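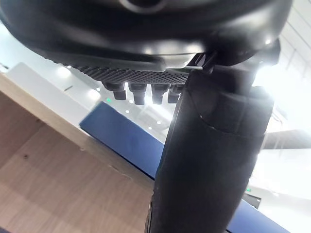
Pale wood, white panel, blue board. The knots stay!

Last updated 14th November

So I got up way too early, made coffee, and stood in the doorway of the back room in my socks for a good long while, just looking at the table. I do this now. I used to check the weather first thing and now I check the wood. It has the pale brown grain I was hoping for back when I was still going around touching tables in stores like a weirdo, and it has the little dark marks in it, and I've gone from being kind of worried about the marks to being almost protective of them. When the sun comes in low they show up more. Mom called them "spots" on the phone and I was surprised by how much that bugged me.

Anyway, the big job today was deciding about the oil. I've had a tin of the Havberg one sitting on the kitchen windowsill since I bought it (sixteen dollars, and it's a tiny tin, it's like shoe polish) and I keep reading the back of it and putting it down again. The back says to do a patch somewhere it won't show. Where doesn't a tabletop show? I could do the underside, I guess, but then I'm lying on the floor with a rag over my face. I tried it on an offcut from the shelf in the hall instead and it went a sort of orange, like weak tea. I didn't love it. The offcut isn't even the same kind of wood though, so now I know what the oil does to a piece of shelf and that's all I know.

Decided: no oil today. Coasters. I wrote COASTERS on my hand and then went to the store and came back with dish soap, a bag of clementines and a birthday card for no one in particular. I had to go back.

The blue board is a whole other question. I go back and forth on the blue. Some mornings I think it's the best thing in the room, because everything else is wood or gray or black or white and then there's this deep flat blue, no shine to it at all, and my eye goes right there. Then by dinner it looks heavy to me and I want something lighter. I had three paint cards from Tovar taped up on the wall to see what might go with it and they were called things like Harbor Wool and Quiet Oat, and honest to goodness two of them were the same color. I took them outside and held them up to the sky and they were still the same color. Quiet Oat won anyway, on name. I haven't bought any. The wall can stay how it is until spring, and I'm putting that here so I don't go back on it: no painting until April!

Had a clementine. Had another one.

After that I did the dusting, which I'd been putting off. I'm not a natural duster. I do the parts at eye level very thoroughly and then lose interest somewhere around the knee. Black things are the worst, they look fine when you're across the room and then you crouch down and there's a gray fuzz on every single curve. I used the old T-shirt, the one from the Sillmont fun run with the hole in the armpit, and a paintbrush for the fiddly bits. The paintbrush was a tip I read somewhere and it's a good one, it gets into grooves where a cloth just slides over the top. I was down there so long my foot went to sleep. I had the radio on and they were doing a long call-in about whether you should rinse rice, and people were getting so upset! One man had to be asked to lower his voice. I rinse mine, sometimes. It depends on how hungry I am.

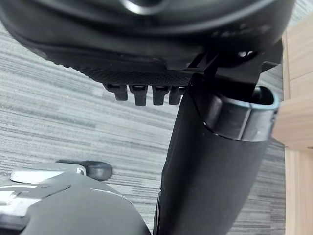
Iida Hakala says I'm going about the whole room backwards. She called while I was still on the floor, and when I told her about the oil and the coasters and the paint cards she said she'd have picked the carpet first, then the wall, and put the table in dead last, because a table can live with anything but a carpet can't. She also says never oil a table in winter, wait until you can have the windows open all day, or you'll be smelling it in your sweaters until Easter. I asked her what I should do about the blue and she said live with it for a month and stop staring at it.

She's probably right about the windows. I'm less sure about the carpet thing. I mean, the carpet was here when I moved in, so in a way it did come first, I just didn't do the picking. And her own front room has a carpet the color of salmon mousse, which I say with love.

But it did get me looking at the floor properly, and I ended up kind of enjoying it. I always tell people it's a gray carpet and leave it there, and that's a bit unfair to it. It has these streaks going through it, lighter and darker, all running the same way, so it looks a little like rain on a window if you let your eyes go lazy. It hides crumbs amazingly well. It hid a needle amazingly well too, back in the spring, and I found that with my heel.

I vacuumed with the stripes and then against the stripes to see if it made any difference. Against is better. More comes up, and it leaves those satisfying tracks. Then I walked across it to unplug the vacuum and ruined my tracks and had to do that part over. The vacuum has started making a new noise, a sort of whistle on the pull stroke, so I took the head off and there was a hair tie in there and a dried pea. I haven't bought peas since summer.

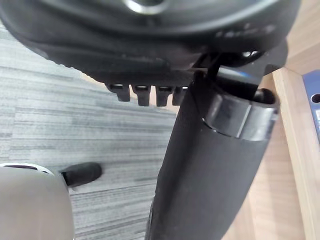 Then came the moving things around portion of the day, which I swore I wouldn't do. I only wanted to see if the lamp could go on the other side. It's the Poltetti one from the thrift store, thirteen dollars with the shade, and the cord is so short that it basically picks its own spot. I got it where I wanted it and the plug dangled a hand's width from the outlet, just hanging there. There's an extension cord in the hall closet, I know there is, I've seen it. I took everything out of the hall closet. I found the good scissors, a single ice skate, my cousin's casserole dish that I've been swearing up and down I gave back to her, and a jigsaw with up to 2,000 pieces in it (the box says 2,000 but I have my doubts, I've met that box before). No extension cord. So the lamp is back where it was and the hall looks like a yard sale.

I did text my cousin about the dish. She sent back a row of exclamation points and then "I KNEW IT."

Lunch was toast, standing up. I'd made a rule about no food in the back room until the coasters happened, so I ate in the doorway, leaning in, looking at the table again. Crumbs fell on the hall side of the line. I consider that legal.

In the afternoon I finally did go back for coasters. The cork ones were sold out except for one pack with a chicken on them, so I have chicken coasters now. They look ridiculous on that wood. I put a mug down on one and sat for a bit, and it was nice to just sit in there without a rag in my hand for a change. The heating clicked on, and the room smelled of clementine (that was me, it was on my fingers).

I also wiped the white panel along the edge, because it gets marks and I can never tell if they're marks or if that's just how it is. There's one little dark line toward one end that I've gone at more than once. I've decided it belongs there. I've decided that about a lot of things lately.

Before dinner I put most of the closet back, minus the ice skate, which is on the stairs waiting to be thought about. I called Iida back to ask if she had a spare extension cord and she does, a white one, and she's bringing it over along with some felt pads, because apparently I should've had felt pads all along. I said was there anything else wrong with my furniture and she said how long have you got.

To do: felt pads, cord from Iida, casserole dish in the car where I'll see it, move the oil off the windowsill before it cooks, look up if you can buy coasters one at a time. Rice for dinner, rinsed.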